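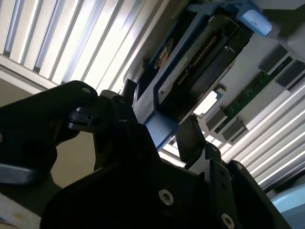 Una unidad en su bandeja azul y gris, con los contactos dorados a la vista.

Quedé con la encargada de Willa, la tienda de ordenadores reacondicionados de Toledo, a la hora del café, y acabamos hablando casi solo de precios. «La gente entra pidiendo lo más nuevo y luego lo quiere para el correo», me soltó nada más sentarnos. Empezó con 900 euros y una mesa prestada – lo cuenta muerta de risa – y ya van para siete años.

Le pregunté por los portátiles. «Dan más guerra, pero se venden solos. En diciembre salieron 141».

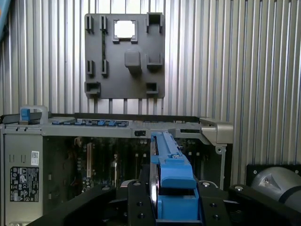 Placa con soportes junto a un ordenador de sobremesa abierto.

¿Y la garantía? Ahí se puso seria: «Si vuelve, lo cambio y punto. Discutir me sale más caro».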